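The Skuvport Hansard Companion, second edition
Reviewed by Duygu Saraç
November 5, 2023

I have sat through enough committee hearings to know that the official record and the thing I remember are rarely on speaking terms. So when Skuvport put out a second edition of its Hansard Companion, a combined reference book and subscription for people who follow parliament for a living or as a grim hobby, I paid the $289 out of my own pocket and told my household it was for work.

For that you get a softcover guide, a saddle-stitched booklet of standing orders in plain English, and twelve months of the alert service, which emails you whenever a word you have chosen turns up in a committee transcript. After the first year the alerts cost $99 to renew. The price is printed on the inside of the back cover, in a type size I associate with shampoo.

The guide first. It was edited by Gaétan Gauthier, who spent a good part of his career as a clerk and writes like someone who has been interrupted by members of parliament for decades. His chapter on how a statement gets amended between draft and tabling is the best I have read on the subject. He explains why a foreign affairs committee can put out three versions of the same paragraph in an afternoon, and which of them you are allowed to quote. There is a section on the difference between a correction, a clarification and a "revised text", and he is admirably dry about the last of these.

The chapter on dissenting reports is weaker. It runs to four pages and spends one of them on stationery. If you have ever tried to work out which members signed a minority opinion and which merely failed to leave the room, you will get no help.

Now the alerts. I set mine up in April with five keywords, one of them "sanctions". Over the following months I received 2248 emails. A fair number concerned the thing I meant. The rest came from fisheries, transport, and one very long afternoon on the regulation of lottery terminals. You can narrow the search by committee, but the menu is sorted by date of establishment, so you need to know when a committee was founded before you can find it. I asked Skuvport about this and Sibel Akyol from their support desk replied the same day, politely, with the founding date of the committee I was after. Full marks for service. The menu is still like that.

There is also a phone app. It logged me out whenever the House rose, and perhaps that is a sort of realism.

For comparison I borrowed the rival product, the Harms Guide to Proceedings, from my colleague Ostap Yatsenko. Harms is cheaper, heavier, and has an index that somebody clearly cared about. It has no alert service at all, and after my year I can see the appeal. What it lacks is Gauthier. The Harms authors describe procedure as though it always works, and anyone who has watched a quorum dissolve over a lunch order will want something with more scar tissue.

The surprise is the booklet. I expected filler and have ended up using it more than anything else in the package. Each standing order gets a short paragraph and a note on when it was last invoked, and the language is plain enough that I lent it to my neighbour Cengiz Yaman before he went to watch his first question period. He came back with opinions about points of order. I am sorry to his family.

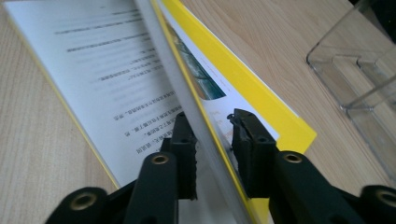
An open booklet on the desk.

Some 200 of the orders are covered, and the cross-references mostly lead where they say they will. Order 41 sends you to a page about petitions for no reason I could find. The staples are holding so far. I would have liked a colour on the cover other than lemon yellow, but I gather that was never going to be my decision.

Would I buy it again? The guide and booklet, yes, if Skuvport sold them without the rest. They don't, though the website has said "separate purchase coming soon" for as long as I have been looking at it. The alerts I'll be letting lapse. Ostap wants his Harms back, and I have told him I'm checking a footnote.

Guide: four out of five
Booklet: five out of five
Alerts: two out of five
App: see above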